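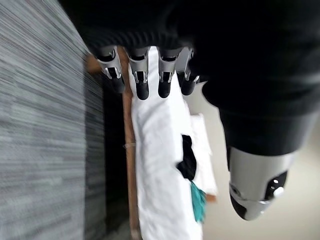
Summary: Right thumb closes late during glove teleop, cloth pickup task
Product: Kivska Teleop, Lenari gloves
Site: Delorme
Reported by: Yurani Chávez
Assigned to: Hortensia Londoño
Status: Monitoring

Reported behaviour
Task is cloth tidy-up: pick fabric items off the floor and put them in the basket on the nightstand. Operator wears both gloves. Fingers on the right hand track normally. The thumb follows late on closing and on time on opening. On thin fabric the fingers come down, fold under, and the thumb arrives after the cloth has slid out. Left hand not affected. Thumb lag read off the joint plot is 200 ms. Command stream is set to 200 Hz on both sides.

Expected: thumb and fingers close together, as on the left.

Steps to reproduce
Start a session from the home pose.
Bring the right hand down over a cloth lying flat.
Pinch at normal speed.
Compare commanded and measured thumb position in the session plot.

Checks, Hortensia Londoño
Swapped the glove dongles left to right. Lag stays on the right hand, so the dongle is cleared.
Recalibrated the right glove, flat hand then fist. No change.
Ran the open and close test from the console with no glove connected. Thumb on time. Hand hardware and the arm bus are probably fine.
Repeated the test with the hand held over bare carpet, palm clear of the body and the floor cable. Same result from the console, lag returns as soon as the glove is the source.

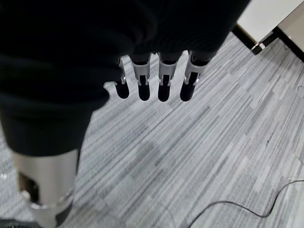

Right hand, fingers down, clear of the floor.

Compared the retargeting profiles. The right profile has a smoothing window on thumb flexion that the left one doesn't have. It was saved under the operator name Clumitz, which is the shared login, so I can't tell who set it or when. The window applies only while the joint value is rising, consistent with the late close and normal open.

Workaround in the meantime: pause above the cloth, close the thumb first, then the fingers. Yurani recorded five demonstrations this way. They are usable for replay but the grasp timing is not what we want in the training set, so please keep them tagged separately.
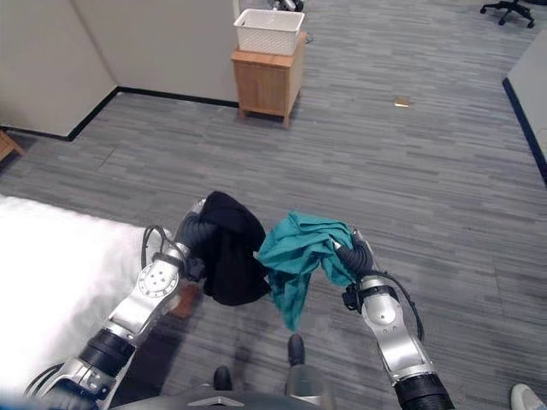 Two-handed grasps

Yurani asked whether holding a cloth in each hand makes the lag worse. It does not. Teal cloth in the right, black cloth in the left, lag unchanged. Grip force readings on both sides stayed within limits.

Fix applied
Copied the left thumb settings to the right profile, mirrored the sign on abduction, restarted the retargeting node. A restart is required; reloading the profile alone keeps the old window.

Open items
Two operators still have the old right profile cached locally. Delete the cache folder before the next recording.
Lock the shared login against profile edits.
Yurani to re-record the tagged demonstrations and attach the joint plots to this ticket.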